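From: Wes
To: gripper-swap list
Date: 12/05/2024
Subject: Re: Re: Fiore pads vs the Jonus ones, worth the money?

Hi all,

Sorry for the slow answer, the Ciltberg job ate most of my fortnight. Original question first so it's all in the one place:

> We've got a hand-held gripper with the flat Jonus fingers and are
> thinking of going over to the curved Fiore ones before we start
> recording in September. Has anyone run both? Mostly worried about
> whether the curved ones mess with the camera view, and whether
> they're a pain to swap. Our controller is the older Zalimum, if
> that makes any difference.

Yep, run both, and I've got opinions! Short version is I'd go curved, but have a think about the lens before you hand over any money.

The flat ones are fine on boxes and books and anything else with a decent pair of parallel sides. Where they drove me up the wall was mugs and bottles. You'd close on a mug, it'd look lovely, then you'd tilt your wrist and the thing would swivel like a door on a hinge. I did 30 picks on the same mug with each set (same bench, same arvo, same grumpy operator) and the flat fingers let it swivel on 17 of them. The curved ones did it on 7. Not a proper study, I know, but enough for me to leave the curved set on.

On the camera view, you do lose a bit. The fingers are chunkier at the rim, and with a wide lens the housing is already hogging the bottom of the shot, so anything small sitting low between the tips can vanish on you right when you want it most.

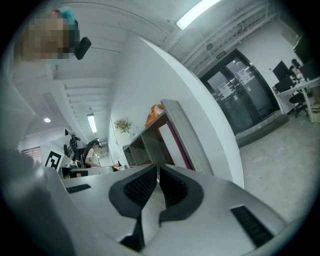 What helped me was tipping the camera forward a touch and redoing the calibration from scratch. I tried being lazy and keeping the old calibration file and got rubbish poses for a whole morning before the penny dropped. Print your marker nice and big, stick it to something stiff, and have it where you can see it from wherever you're starting your takes. Also watch out for overhead fluoro tubes if your exposure is on auto. Every time I pointed the gripper up a bit the fingers went to black blobs, so I lock exposure now and live with the ceiling being blown out.

Swapping is easy enough. The screws on the Fiore set are fiddly little mongrels and you'll want a magnetic driver, but once you've done it a couple of times it's a cup-of-tea sort of job. Do recheck your fully open and fully closed widths afterwards, because the curved pads meet at a different spot and your old numbers will be wrong.

As for the older Zalimum, mine's on firmware 907 and it couldn't care less which fingers are fitted. The one thing I'd change is the closing force, which I wound down a fair way. The curved pads give a little and wrap, so you don't need to squeeze the daylights out of everything.

One I can't answer: has anybody tried the curved ones on cloth? I've got a folding task coming up and I'm tossing up whether to put the flat pair back on for it. Happy to post my spare Jonus set to whoever wants a play, just cover the postage.

Cheers,
Wes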